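How I Reset a Small Bedroom on Laundry Day (Washer and All)

If your washer and dryer live in the same room as your bed, you already know the problem. Laundry never leaves! It goes from the bed to the floor to the machine and back to the bed, and at some point on Sunday night you're sleeping next to a pile of it. I've lived with this kind of setup for a while now and I finally have a routine I stick to, so I'm writing it down (a few of you asked after my July post on folding fitted sheets, and sorry it took me this long).

What you need: one laundry basket, one clean sheet set, detergent, a broom or a vacuum, and a damp cloth. Plan on around 63 minutes if you already have a load ready to go. Longer if you get distracted by your closet like I do.

Step 1. Put the basket down before you touch anything

I used to carry armfuls across the room and drop socks the whole way. Now the basket goes on the floor right by the bed, empty, close enough that I can toss things in without taking a step. Mine is a plain white plastic one with holes in the sides, and I really do like the holes. Damp towels get some air if they have to sit for a bit, and you can see at a glance when there's a lonely sock stuck at the bottom.

Skip the lid. I had a Nodel hamper with a lid for 3 years and all the lid ever did was collect sweaters on top.

Step 2. Clear the bed

Everything that's on the mattress comes off, one thing at a time. Clothes, bags, whatever got thrown there when you walked in. Pick it up and decide: wash, hang, or put away. If it's going in the wash, check the pockets and close the zippers first, and unclip any straps that come off (a loose strap will wrap itself around every sleeve in the load).
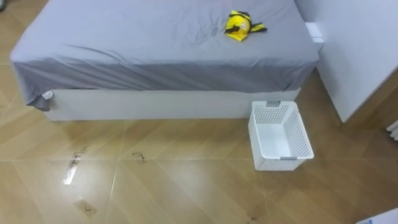

Do this before you pull the sheet. I know it's tempting to grab all four corners and bundle the whole lot together, but that's how I once washed a library card and half a pack of gum.

Step 3. Strip the sheet and look at the corners

Start with the corner against the wall, the annoying one, while you still have some patience. Pull it up and toward you and the rest will follow. If one corner is always hanging loose by morning, your sheet is probably too shallow for the mattress. Check the pocket depth on the package next time you buy. My gray set is from Lestanwood and it fits fine, but it took me two tries to get the right size. You can also buy sheet clips. They work okay, but they're fiddly.

While the bed is bare, straighten the mattress cover, tuck any tags back under, and wipe down the front of the base. A boxy bed base that sits right on the floor picks up a line of dust all along the bottom edge, so run the cloth down there too.

Step 4. Load the washer, but don't stuff it

Sheets need room to move. I wash mine alone or with pillowcases, warm, regular cycle. With a stacked unit I open both doors first and check the dryer for leftovers, then empty the lint filter right then, before I forget.

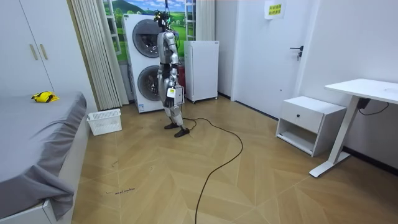 Stacked washer and dryer along the back wall, with the mini-fridge farther right.

Step 5. Do the floor while the machine runs

Pick up cords and anything else that's down there, then sweep from the far wall toward the door. Go with the lines of the flooring and not across them, or the crumbs settle into the seams. For scuffs, try a damp cloth first, then a little baking soda on the cloth. Ink is harder. I dab with rubbing alcohol on a cotton ball, but test it somewhere hidden, especially on wood.

Step 6. Make the bed right out of the dryer

Take the sheet out the second it's done and put it on while it's still warm. Far corners first, then the near ones, then smooth from the middle out with your forearm. A few creases are fine. Mine always has a few.

Then the basket goes back to its spot, and the bed stays clear until bedtime. Next week I'll do the fridge.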